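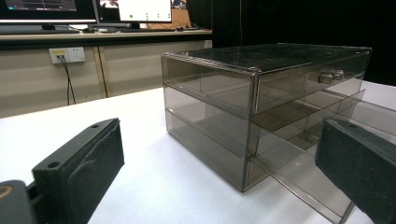
Small see-through drawers are my favourite way to store buttons, beads and all those fiddly little sewing bits, and I've finally got round to writing up how I clean and sort mine! It's an easy job for one evening and you need hardly anything. The smoky tinted kind looks lovely on a white tabletop, but every bit of dust and every smudge shows up on that flat, shiny top, so we start with a proper wipe before anything goes back in.

What you need

A bowl of lukewarm water with a drop of washing-up liquid
Two soft cloths (old T-shirts are perfect)
A dry paintbrush for the corners
Small zip bags, 50 or so
Paper labels and a soft pencil

Step 1: Empty and clean

Tip each drawer out into its own saucer so you don't muddle things up before you've begun. Slide the drawers right out if yours allow it. Brush the crumbs and thread ends from the corners first, then wipe with a damp cloth, going gently along the seams. Dry with the second cloth straight away. Please don't use kitchen paper or glass spray, as the first scratches and the second can turn clear plastic cloudy. I learned that on my old Virkisus box and I still miss it.

Step 2: Put something soft underneath

Spread a sheet of craft foam or a folded towel over the table before you sort. Beads that land on it stay put (mostly), and the box won't slide about when you tug at a drawer. Mine creases a bit and it doesn't matter at all. 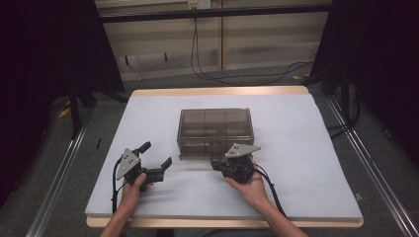 The tinted box on its foam sheet, set back from the front edge of the table.

Step 3: Sort

Big groups first! I do buttons, beads, fasteners and "other", and only then split by colour. Lakshmi Reddy from our Tredton sewing evenings sorts by size instead, and she finds a matching shirt button far quicker than I do, so try both.

Bag anything smaller than a lentil. I had 386 seed beads left from one October necklace and they all fitted into a single bag with room to spare.

Step 4: Fill and label

Heavy things go in the bottom drawer, everyday things in the top. Stop filling a finger's width below the rim or the drawer will catch. Pencil your labels for the first month, because you will change your mind, and ink them once you've settled.

Give the outside one last rub with the dry cloth and slide everything shut. Next time I'll do ribbons, which need a different sort of box altogether.

Nuanchan Siriwan, November 2018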